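Moving my notes from the phone to paper

29 March 2024

In September I opened the note app on my phone to find the name of a paint color, and I could not find it. I knew that I had written it. I remembered standing in the shop in Prititz with the small card in my hand and typing the name with one thumb. But the app, which is called Briker and which I have used for many years, gave me a long list where everything looked the same. At the bottom there was a number in gray letters: 1279 notes.

I was a little bit ashamed of this number. I think of myself as a person with order. My kitchen has order, my papers for the tax have order. And in my pocket I had a drawer with 1279 pieces of paper thrown in.

So I decided to read all of them, from the oldest to the newest, and to copy by hand what was worth keeping. I finished last week. I want to write down how it went, also for the two readers who asked me in the comments why I write so little here since the autumn. Now you know, I was writing in other places.

First, the paper. I tried a school notebook with squares, which is what I grew up with, but the paper was thin and the ink came through to the other side. Then I bought a notebook from Flutine, the stationery shop next to the post office. They sew their own notebooks in the back room and you can choose the cover. Mine is dark green. It opens flat, it has numbered pages and it costs more than a notebook should cost. I told myself that an expensive notebook would make me choose carefully what goes into it, and this was true for the first thirty pages.

For the pen I have no advice. I used the one from the bank.

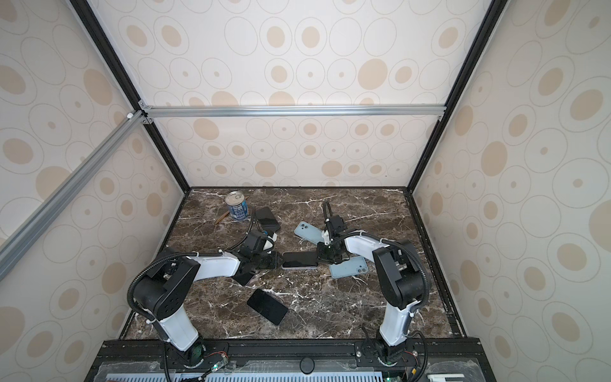

The old notes were the nicest to read. When I came to this country I did not know the language well, and for the first two years I wrote down every word that I heard and did not understand. "Gutter." "To be fed up." "Mortgage", written in three wrong ways. Next to some of them there is the place where I heard it – on the bus, from the dentist, on the radio. I had forgotten that I did this. I know all these words now and so there is no practical use to keep them, but I copied the whole list anyway, with the wrong spellings. It fills nine pages.

Then there is a long period with shopping lists. I had not deleted one of them. You can see how I slowly learned what the shops here sell and what they don't. In the first lists I am looking for the sour cherries in a jar, the right kind of flour, the white cheese. Later I stop looking. After that appear things that I never ate at home, like peanut butter and those long green onions, and then one day the sour cherries come back, with an exclamation mark and the name of a street. A shop had opened. I read shopping lists for a whole evening and I was not bored.

Most of it I threw away, of course. Passwords for wifi in hotels. Numbers of parking places. The size of a window that we don't have any more. Many notes were only one word, and I could not guess what I had wanted from it. One says "Thursday no". Another says "ask about the second one". I asked myself for a long time, which second one?

I made some rules for myself, and I give them here in case somebody wants to do the same.

I copied every recipe that I had really cooked, and no recipe that I had only wanted to cook. This was hard. I had a big collection of cakes with many layers.

I copied everything that another person had told me and that I could not find again in a book or on the internet. How my aunt keeps the dill green in the freezer. What the old neighbor said about the pear tree, that it should be left alone in the years when it carries much.

I did not copy quotes. I had hundreds of them, and when I read them together they all sounded like the same person was talking.

I did not correct anything. If the note was stupid it stayed stupid, or it went away completely.

In the end there were 309 notes that I wanted. When I say this to people, they think it is very few, but to write 309 notes by hand is not a small thing. Some are one line and some are three pages. My hand hurt in the first weeks, there was a place on my middle finger which became hard like when I was in school. After Christmas it got easier. I did it mostly in the evening at Kos, the café on the corner of our street, where they leave you alone if you buy one tea, and where the table by the heater is usually free after six. I want to say thank you to them in this place. I don't think that they read this blog.

What I did not expect is how slow reading becomes when you copy. I had a note from the summer when my father was sick. It is a list of what the doctor said, the names of the medicines, the hours. On the phone I would have read it in some seconds and closed it quickly. With the pen I had to go through it word by word, and between the words I remembered the corridor, the vending machine, the blanket we brought from home and which then disappeared in the hospital laundry. He is well now, he complains about the blanket until today. But I needed two evenings for that page and I did not write anything else in these two evenings.

There was also the technical side. I should say something about it, as a friend told me that there surely is a way to print everything with one button. There is. Briker can make one big file, and I made it, and I have saved it on the computer. It is a very ugly file. The dates are all there but the line breaks are gone, and the lists have become long sausages. I am glad that it exists and I have not opened it again.
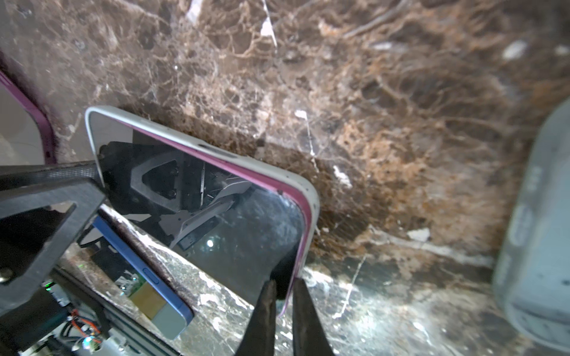
Screen up, with the pink edge showing.

After the file was saved I removed the notes from the phone. I did it in small portions. I thought that it would be a big feeling, and it was a bit like taking out the garbage. The app is still there, because I cannot carry a green notebook everywhere and I will not pretend that I do. Now the rule is that on Sunday – no, I promised myself not to fix a day, so let me say once in the week – I go through what is inside and carry it over to the paper or delete it. At the moment there are 4 notes. One of them is the title of this post.

Some things are worse with paper, and I want to be fair. You can't search. I made an index at the back, with the letters of the alphabet, but I gave two pages to every letter and the S was full in November. The recipes are under "soup", "salad", "sauce", "strudel", everything begins with S. Now the S continues on a page that belongs to X, with an arrow. Also my handwriting is not so good as I believed. My husband tried to make the lentils from the notebook when I was out, and he read one spoon of salt where I had written something else. We ate it with much bread.

And you cannot send it to somebody. My sister asked for the cherry dumplings and I first wanted to take a photo of the page, and then I sat down and wrote it one more time on a card and put it in an envelope. It took eight days to arrive. She called me to say that it had arrived, and we talked for one hour and a half, and not about dumplings.

The notebook from Flutine has space left, maybe one third. I had the plan to reach 1000 notes one day, just because it is a round number, but I don't want this any more. At the speed of one or two in a week I would be very old. I have started to put some drawings between the notes. They are bad drawings, mostly of cups, because I sit in a café and there are cups.

As for the paint, I found it in January, near the end of the list, between a train connection and the word "gloves". It was called Old Linen. In the meantime we had already painted the hallway in another color, a kind of yellow, and we got used to it. I have copied the name on page 212 in case we do the bedroom.

If somebody here has a better system for the index, please write to me, especially for the letter S.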